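The glue guns of Durngate

Zuzana Jurčo owns more glue guns than anyone needs, and she would like it known that she didn't set out to. "You buy one because it's there by the till," she says. "Then you lose it, buy another, find the first, and by March you're a collector."

We meet at her craft room in Durngate, above what used to be a saddler's, where she teaches papercraft, hat trimming and what the leaflet calls "mending by other means". The stairs are steep and smell of varnish. She makes tea before she'll let me take my coat off, and apologises for the biscuits, which are fine.

I had come to talk about her book, The Sticky End, which Salley brought out last autumn in an edition of 3000. It has sold 1771 copies. "So there are 1229 left, if you know anyone," she says, with the speed of a woman who has done the sum before. But the conversation kept drifting back to storage, on which she has views.

"People put them in a drawer. You can't put a glue gun in a drawer. The cords get together in the night and by morning you've got one glue gun with six handles." Her own answer is to stand them up in something deep and smooth, and she is relaxed about which end goes where.
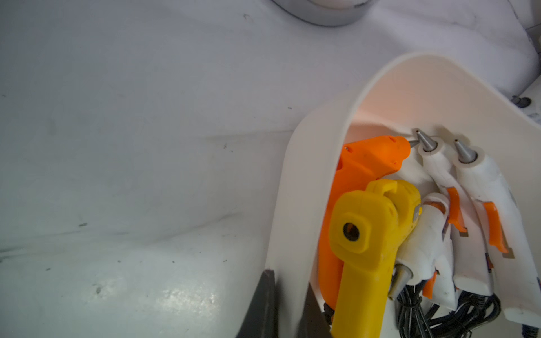 "I used to be strict. Nozzles up, all facing the same way, like choirboys. Then I had a class of twelve-year-olds and gave it up before lunch." Now the only rule is that a gun has to be completely cold before it goes back with the others. She learned this at the expense of a tablecloth belonging to her business partner, Dagmar Polák, who still mentions it.

Does she clean them? She looks at me as if I'd asked whether she irons her socks. "A glue gun is like a frying pan. If it's spotless, you aren't cooking." She will concede a wipe down the body with a damp cloth, unplugged, and she peels the strings off the nozzle once it has cooled. The grey smudges she leaves alone. Polák, passing through with a box of ribbon, says that is one way of putting it.

The two of them met at a trade fair in Cikgate, where they had neighbouring stalls and, between them, four customers. Polák was selling buttons. Jurčo was demonstrating how to fix a lampshade, and had fixed it to her sleeve. They took on the Durngate lease together the following year and have disagreed about shelving ever since.

Favourites are a delicate subject. The cheap ones do most of the work, she says, and the pretty ones get fought over. She is fond of a slim gun for anything fiddly, such as beads or the brim of a hat, and keeps the bigger ones for card and wood. Colour is meant to help her pupils remember which is theirs. "It doesn't. Everybody wants the green one."
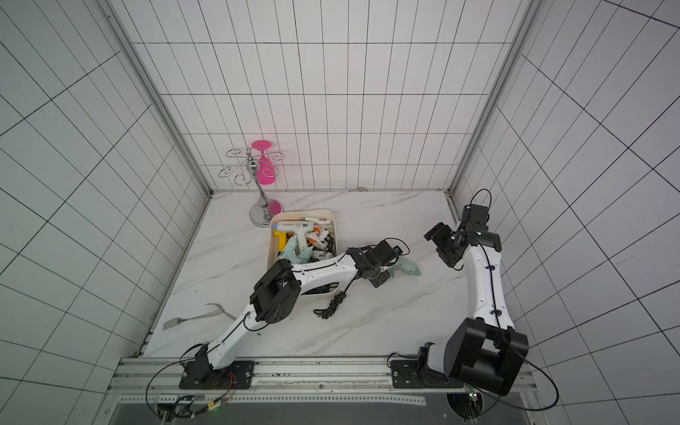

The mint-green glue gun, with the tray of others and a pink plastic wine glass on its rack.

The wine glass gets more questions than the book does. Jurčo likes plastic for her evening classes, where people are holding something hot in one hand and talking with the other. "I've nothing against real glass. I just don't want to be picking it out of the felt."

Her next project is a second book, provisionally about tape, though Salley has yet to say yes. In the meantime there is a commission from Šťastný, the hat shop across the road, for a window full of paper pheasants. She has made nine. Polák reckons they look like pigeons that have come into money.

On my way out I ask how many glue guns there are altogether. Jurčo says she has never counted. Polák, from the other room, says she has, and she'll bring it up when the lease is due.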